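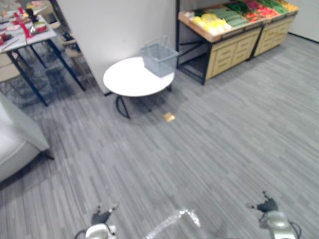

Grocery corner: round table with the basket, produce stands behind it.

README — what we bought for the grocery corner, and what I'd budget next time

Hi! I'm Ju-won Lim and I keep the equipment list for this dataset. People kept writing to ask what a setup like ours costs, so I'm putting my notes next to the data (408 episodes in this release, all from the one room).

Robot first. We got quotes for a two-armed machine from Drastov and from Niretti, and went with Drastov on lead time. Niretti was cheaper on paper, but the quote left out the hands and the spare cables, and once I added those back in the gap was tiny. Ask for both as line items!

Then the furniture, which I badly underplanned. I'd set aside 2 percent of the budget for "props" and we blew through it in a month. Produce stands with imitation fruit and vegetables, a round side table, a shopping basket, a partition wall — none of it is expensive alone, but shipping on the stands hurt. Get those quoted early, and measure your doorway (ours came in with the trays off).

Other things on the sheet:

Spare fingers: Seixas, 30 days from order. I now reorder when we open the last set.
Storage: Fliltel drives, bought twice because I sized them for compressed video.
Carpet: came with the room. Stripes and all.
Contingency: I had none. Next round it's over 40 percent of the furniture line.

The November order adds a second basket and more imitation greens. Prices are in costs.csv, before tax, and I'll update that file when the invoices land. If a number looks wrong, open an issue and I'll dig out the receipt.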